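I went to the open day at Rerier last November. It's a small robotics shop, and Mohit Yadav was showing visitors how they collect kitchen tasks with a hand-held gripper. He said they had recorded 1395 runs so far. Most were short, and 28 of them had been thrown out that week.

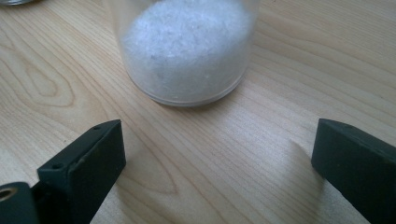 Does the person holding the gripper need to know how to program? Mohit said they don't, and that new people get 20 minutes of practice before their runs are kept.

After that I talked to Begoñe Carretero, who makes the fingers. She has changed the shape four times and wants to try a softer pad next. I asked about the price of a set but she didn't have one yet.

Parking was tight and the coffee was free. I stayed until they closed the doors at five.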